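Pulling up the floor: a talk with Iraklis Konstantinidis

Iraklis Konstantinidis has run Redent, a two-crew strip-out business, since he left a job estimating for a larger contractor. Most of his work is inside houses that people are still living in. He takes out kitchens, bathrooms, tile, plaster ceilings and the odd brick chimney, and leaves the place ready for the builder.

We spoke over coffee at his yard on Stikley Road one afternoon in April, after the second truck had come back from the tip. He had just finished quoting a bathroom and hallway, and the conversation started with the quote.

"The client thought it was tile on concrete," he said. "It's tile on tile on a mud bed. You can tell from the step at the door. So that's two more days and a lot more weight, and I have to tell her that before we start."

Weight comes up a lot when he talks. Disposal is charged by the tonne where he works, and a mud bed floor can cost more to get rid of than to lift. On the hallway job he allowed 2168 kilograms of rubble. He showed me the working on the back of a delivery docket: area, thickness, a figure for the mortar, a bit for the adhesive.

"People ask why I don't give a price over the phone. I could, but I'd have to load it up to cover myself. If I come and look, it's usually cheaper for them."

The looking takes him less than an hour. He checks where the water shuts off and whether the valve turns. He finds the switchboard and asks who the electrician is. He measures the doorways for the barrow. If the house is old enough to have asbestos in the sheeting or under the vinyl, he won't book a start date until samples have come back from the lab.

"I've walked away from jobs over that," he said. "A bloke told me his brother had already checked it. I asked to see the report and there was no report." 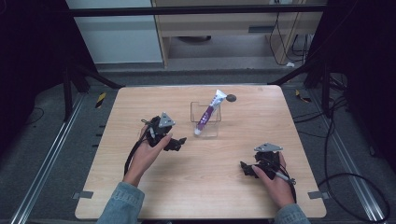
How long should a family expect to be without a bathroom during a strip-out?

The strip-out itself is normally two days for a standard room, he said, but the household should plan for the whole renovation, as the room can't be used again until the new plumbing and waterproofing are finished. He tells clients with only one toilet to sort out a portable or a neighbour before his crew arrives.

Dust is the other thing he gets asked about. His crews tape a zippered plastic sheet over the door, run an extraction fan out the window and cover the path to the street with hardboard. They also block the heating and cooling vents, a step he says is often missed.

"If the ducts are open you'll find it in the bedrooms at the other end of the house. Then you're paying for a clean, and the client is cranky, and fair enough."

Pantelis Deligiannis, who leads the second crew, came in partway through to drop off keys. He has been with Redent for four years and does most of the plaster ceilings. I asked him what makes a ceiling difficult.

"Insulation," he said. "The old loose stuff. You cut one hole and it all wants to come down. We vacuum it out from above first if we can get up there." He prefers to cut plaster into sheets he can carry instead of pulling it down with a bar. It's slower, he said, but there is less to shovel and fewer nails on the floor.

The pair disagree about salvage. Konstantinidis will set aside hardwood boards and solid doors if the client asks, and he has an arrangement with Andreadis, a second-hand building yard, which collects when there's enough to fill a ute. Deligiannis thinks it rarely pays.

"You spend half a day pulling nails for a stack of boards," Deligiannis said. "Somebody has to cover that half day."

"The client covers it," Konstantinidis said. "It's on the quote as its own line. They can cross it out."

Plenty do cross it out, he admitted. Kitchens are different. A cabinet run in decent shape can come off the wall whole, and he has had them picked up from the driveway the same morning.

I asked what he would want a homeowner to do before calling anyone. He said to empty the room completely, including the cupboards, and to take pictures off the other side of any wall being worked on. Vibration will bring them down. Then find out whether the wall holds anything up. He won't touch a structural wall without an engineer's drawing, and he wants the props in place and checked before the first brick comes out.

He also suggests asking the council about skip permits early. On narrow streets approval can take up to four weeks, and without it the skip has to go on the property, which may mean taking down a fence panel.

His next job is a shop fit-out on Droltero Street, where the floor is glued carpet over cork. The crew can only work after the shop next door has closed for the day, so they start at 6 pm. He has priced it by the shift.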